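Potley say the computer will pick their next striker. Supporters have heard this sort of thing before

May 10, 2021

Potley have signed a deal with the data firm Skudent to run their summer recruitment, and the club would like everyone to know it is a fresh start. It is the third fresh start in four years.

Under the agreement, announced in a statement long on ambition and short on detail, Skudent will draw up a list of 60 players for the club to look at before pre-season. The list will be cut down over the following weeks using match data, injury records and what the statement calls "character indicators". What a character indicator is, and how you get one for a left-back playing in another country's second tier, was left unexplained.

Chief executive Shobha Sundaram said the club had "relied on phone calls and favours for too long" and that the new system would bring some order to the way money is spent.

"We've looked at what we paid for and what we got," she said. "There's a gap there. Anyone who's watched us this season can see that."

She is right about the gap. Potley finished the season having conceded 60 goals and used 11 different centre-back pairings, a few of which lasted less than a full match. Last summer's biggest signing, winger Victor Mollel, made 18 appearances and has not scored since October. He has a year left on his contract and there is no sign of a buyer.

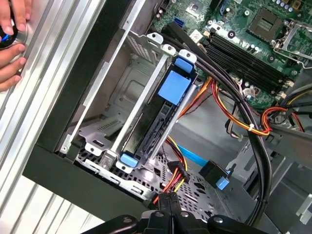 A hard drive in the drive cage of an open desktop computer.

What is harder to see is why a spreadsheet would have stopped it. Mollel was himself described as a "data-informed" signing when he arrived. The phrase appeared twice in the press release that day. It has since gone from the club website, along with the interview in which the then head of recruitment said the numbers "jumped off the page".

Asked about that, Sundaram said the earlier work had been done in-house, by one analyst with other duties, and could not be compared with what Skudent offers. She would not say what the new contract costs or how long it runs, only that it is "a fraction of one bad transfer". Which bad transfer she had in mind was not made clear, and there is a fair range to choose from.

Manager Mhairi Purves was more careful. She has been in the job since the winter and has yet to have a proper window of her own.

"I'm happy to look at any name that's put in front of me," Purves said. "I'll still want to go and watch him play. If somebody tells me a lad covers the ground, fine, but I want to see what he does when we're one down and he's had a bad touch."

Does she have the final say? "I've been told so."

That was the full answer. The club statement words it slightly differently, saying decisions will be "reached jointly by the football and data teams". Those two versions may turn out to mean the same thing. They usually do until the first disagreement.

Khaemba still top of the list, for now

The one name already doing the rounds is Victor Khaemba, the Simiyu forward, who has been linked with Potley on and off for the best part of a year. He was wanted by the last manager, and the one before that is said to have watched him too. It would be quite a thing if the new system, after all its sifting, came up with the player everybody in the town had already heard of.

Simiyu have not helped. Their sporting director, Erasto Mfaume, said there had been no bid from Potley or anyone else and that he was tired of being asked.

"Every window, the same question," Mfaume said. "If a club wants the player they have my number. I don't need to read it somewhere. He is under contract and he is happy, and I'm not sitting here waiting for the phone to go."

Broltora are also thought to be keen, and unlike Potley they can offer a place in next season's European qualifiers. They can probably offer better wages as well. No amount of number-crunching does much about that.

There is also the matter of selling. Purves has a squad she admits is too big, with several players on deals agreed when the club expected full stands and the money that comes with them. Skudent's work, as far as the statement goes, covers players coming in. Shifting the ones who are already there appears to have been left to the phone calls and favours.

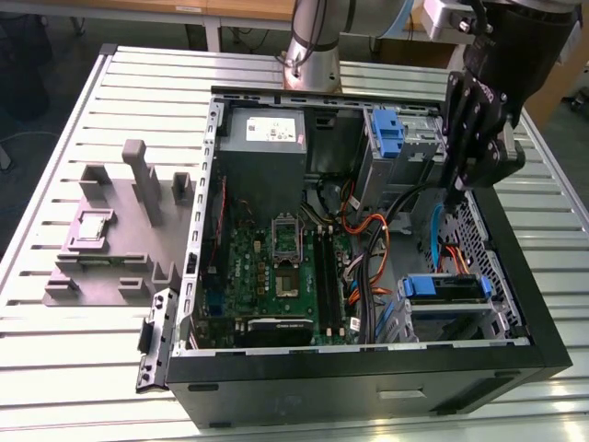

What the firm says

Skudent's own material is upbeat, as you would expect. It claims that 92 per cent of the players it has recommended to clubs were "still contributing" after one season. The figure sounds good until you ask what contributing means. A player who comes off the bench in the last minute of a cup tie is contributing, in a way. So is one who sits in the stand and looks after the youngsters. The firm did not give a definition when asked, nor the names of the clubs involved, citing confidentiality.

None of this means the deal is a bad one. Plenty of clubs use outside data firms and some of them buy well. Some of them also have good managers, sensible owners and a ground that pays its way, and it is not easy to say which of those things is doing the work.

For Potley the test will come soon enough. Season ticket renewals open next month, at the same prices as before, and the club has promised "at least one statement signing" by the first pre-season friendly. Supporters were promised one of those last year as well, and he is currently training with the under-23s.

Purves said she hoped to have two or three players in before the squad reports back. Pressed on positions, she named centre-back, central midfield and "somebody who can finish".

Sundaram said the club would give a further update in due course.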